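Home | Issues | Authors | Submit

3.2 Collecting the demonstrations

We showed the robot its board task entirely by remote control. I drove both arms myself for the first 100 runs (my wrists still remember!), then Pin-yu Kuo took over.
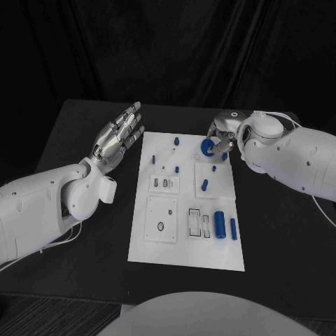

Dusden, July

Figure 2. The assembly board during remote-controlled demonstrations.

Blue ring parts were what I dreaded most. You feel nothing through the gloves, so you go by eye and creep in slowly. We kept 147 runs and threw out 27, mostly my early ones.

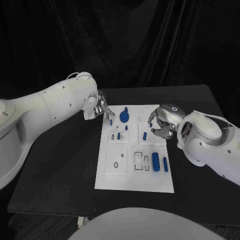 Marisa Gatti thinks we should have moved the arms by hand for the small pegs, and that remote control teaches the robot our hesitation along with the task. She may be right, and we test that in Section 5.

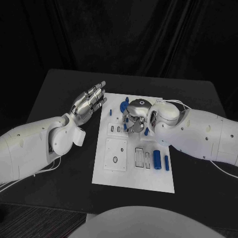
Two-handed tasks are awkward to score, and we went back and forth on it for ages. In the end we labeled each hand separately. A left hand held open off the corner of the board while the right one works over the middle gets its own "waiting" label, and the model learns that too.

Comments

Yung-ching Shek: Did you try shorter runs? Ours got much cleaner.

Helju J.: Would love to see the waiting labels released!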